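Gallery: the Oltdale open workshop, in pictures

Words and photos by Ebere Ugwu
Nov 7, 2025

I went along expecting to be sold something. Oltdale has had three of these open days since March, and the first two were mostly leaflets and lukewarm coffee. Tobiloba Akinola, who runs the bench area, promised me this one would be about handling metal, from picking a length of bar to passing it along the bench. I said I would believe it when I saw it.

The theme was plain stock: bars, offcuts, bits you would walk past in a scrapyard. The programme called them "the quiet heroes of making", a phrase I could have done without. A bar is a bar. Still, I'll admit that a long silver-grey one has a certain look when it is stood on end and the light catches one side of it. 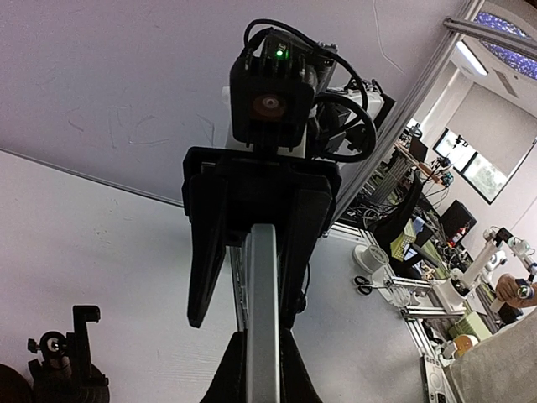

My main doubt was the price. The Kimaro room charges 21 pounds for a morning, and the materials list comes to nearly 50 if you buy everything on it. You don't need everything on it. Akinola says the fee covers the bench and the help, and that regulars get a discount after seven visits. I asked how many people had reached seven and he changed the subject.

Then there is the Trindon guide, handed to everyone at the door. It spends a whole page on how to hold a bar and hardly a line on how to cut one. I'd swap those round. Colen, the shop downstairs, sells the same guide with a nicer cover, and I can't see what else you get for the extra money.

Would I go again? Perhaps, if they drop the slogans and start on time. The next morning session isn't on the noticeboard yet, and bookings are at the front desk only.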